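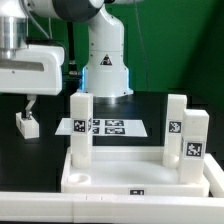 How to compare two sets of gripper fingers on the same arm

This guide explains how we compare finger sets at our bench in Akerthorpe. You need one arm, two sets of fingers, a fixed camera and some printed parts with square markers on them. It takes one afternoon if the camera is already calibrated.

Before you start

Print the markers on matte paper or print the parts in matte plastic. Glossy labels give white spots under the lamp and the detector loses the marker. Put a card with four markers flat on the table, where the camera sees it during all the test. This card is your reference. If its position changes in the log, somebody pushed the table and you must repeat the set.

Step 1. Fix the payload and the tool point

Mount the first fingers. Enter the new tool length in the controller, also when the difference looks small. Our Cunier fingers are 8 mm longer than the Borbély ones, and the first time I forgot this. The arm pressed the block into the table and stopped with a force error.

Step 2. Choose the closing force

Start at 20 N. Close on the block, lift it, wait, and look from the side if it turns between the fingers. Thin fingers hold a small block well at the center but let it rotate when you take it near the edge. Write down the lowest force where it doesn't rotate.

Step 3. Run the placing test

The arm picks the block and puts it at a target in the tray between the pillars. Do 120 cycles with each finger set. Keep the same speed, the same block and the same lamp. For each cycle save the marker poses before the pick and after the release.

If you have a second arm at the table, park it at the back with its brake on and keep the same parking position for both sets. Its shadow is enough to change the detection.

Step 4. Check the cables

Move the arm by hand through the full path and look at the cable. It should never touch a pillar.

Step 5. Read the results

Compare the placing error first, then the number of lost blocks. Do not take only the average. Fereshteh Asadi plotted 764 releases from our older tests, and most of the error came at the moment of opening, when one finger left the block earlier than the other. Slower opening helped more than higher force.

Changing fingers

Let the arm cool before the second set, or warm it up the same way both times. Kianoush Ghorbani has the script for the warm-up, and the same script works with the controller in Zerthorpe after you change the address in the first line.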